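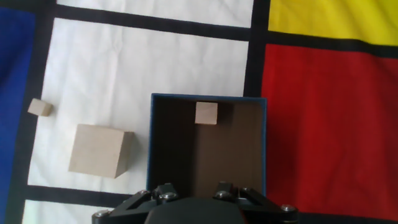 INTHANON WORKSHOP, Monday, February 1, 2021

Spent most of the morning on the mock ballot papers for the citizens' assembly trial, and I must say they're coming along nicely (the new fold is so much easier on the fingers!). Kaja Ozoliņš read the question on land tax aloud and we both stumbled in the same spot, so it's now two shorter questions. Ran 12 papers through the count by hand, with 3 spoilt, all from ticking both boxes. Will try a wider gap between them tomorrow. Kaja has the draft rules for the September vote and wants them back with comments.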